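August 2019
By Trilok Vishwakarma

Wanted: a second pair of ears for the Ikby village newsletter

We need a part-time proofreader. The last one left in June, after an issue that invited all of Ikby to a "pubic meeting". Attendance was the best in years, but the parish would like it not to happen again.

The job is 20 pages every other month, read aloud if possible, at the Singhal Rooms on Dirken Lane. The fee is £65 an issue, plus tea. You will need to know where apostrophes go and be able to tell the bowls club so.

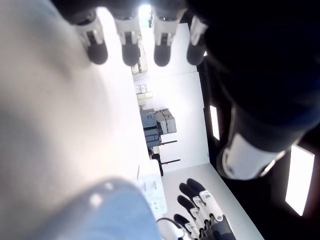 Fingertips and ceiling lights.

We print 120 copies, of which about 81 are read and the rest go under cats. Copy arrives by email, by post and — from one contributor — on the backs of seed packets. The crossword must be solved before it goes to print. We learned this the hard way with 14 across.
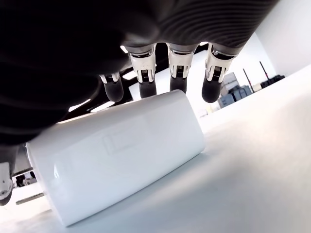

Trilok Pandey, asked whether the job was worth having, said he did it for four years and still can't read a menu in peace, but that the tea was good and the gardening column grows on you.

To apply, send a short letter to the Valtaneck Road office. Mistakes will be noticed, mostly by readers.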